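Sheet metal bins vs. plastic totes for offcuts and small parts
Workshop Storage > Containers and Shelving

brarkau_shop
Posts: 103
Posted in June 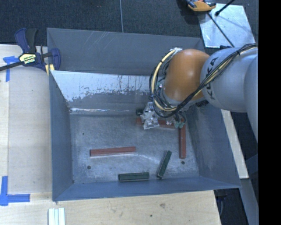
I am replacing the plastic totes in our sorting area and want opinions on gauge and edge treatment before I order. The totes are polypropylene, nominal 24 x 16 inch, and the failure is always the same: the rim cracks at the handle cutout, then the corner goes. Contents are brackets, turned pins and short bar ends, nothing longer than eight inches. What I have in mind is a big open gray sheet-metal bin like the one in the photo, standing with wooden work surfaces next to it so parts can be slid across instead of lifted. Colilau quotes 16 gauge with a hemmed rim. Boersma quotes 14 gauge with a raw edge, deburred. The price is within a few dollars either way.

Questions: is 16 gauge enough, and does anyone regret going to metal?

tab_and_slot
Posts: 4000

16 gauge with a hem. The hem does more for rim stiffness than two gauge numbers will. A flat unsupported panel that size will oil-can at either thickness, so ask for a cross break in the bottom if they offer it.

A raw edge that has been deburred is still a raw edge. Run your forearm over it for a month and decide.

millscale
Posts: 191

Disagree on the gauge. The hem stiffens the rim and does nothing for the floor of the bin. Bar ends land on a corner, and a corner dents 16 gauge. We have Boersma bins in 14 gauge, nine years in, and the bottoms are still flat enough to scrape with a square shovel. For the edge, buy slit rubber trim and press it on.

tab_and_slot

Push-on trim comes off. I have replaced it on every bin we own at least once. The kind with the steel core holds better but costs enough that you may as well pay for the hem.

Dents in the floor are cosmetic until they pool coolant.

millscale

Pooling is exactly the problem. Ours drain to one corner through a 1/2 inch hole with a screen. A dented floor does not drain.

quiet_hours
Posts: 62

Nobody has mentioned noise. A steel pin dropped 20 inches into an empty steel bin is unpleasant, and it is worse if the bin stands on a hard floor with no isolation. I went back to plastic for the small parts for that reason alone and kept steel for the heavy scrap. If you stay with metal, glue a rubber mat to the underside of the floor panel. Putting it inside works too, but it collects fines and you end up cleaning it.

brarkau_shop

Noise is a fair point. Parts are dry by the time they reach sorting, so drainage matters less to me than it does to millscale. Would a mat on the underside interfere with the feet?

quiet_hours

Not if the feet are at least 3/8 inch. Mine is 1/4 inch neoprene with contact cement – two coats on the steel, one on the rubber. Keep it an inch back from the bend line or it peels.

old_jorier_user
Posts: 1000

Check the inside height against the bench before anything else. We bought Jorier bins with a rim two inches above the work surface, and everyone had to lift parts over it. We ended up raising the benches on blocks. You want the rim level with the top or slightly under, with no gap wide enough to swallow a pin.

Also ask how the corners are closed. Spot welded tabs leave a slot that small pins get stuck in. Seam welded costs more.

brarkau_shop

Bench height is 34 inches, so I will have the rim made at 33 3/4. Asked Colilau about the corners: tabs are standard, seam weld is an option. I am leaning toward 16 gauge, hemmed, seam welded, mat on the underside.

millscale

You will wish you had bought the 14. Otherwise that is a sensible spec.

tab_and_slot

Get the cross break in writing. They left it off mine and I had to send the drawing twice.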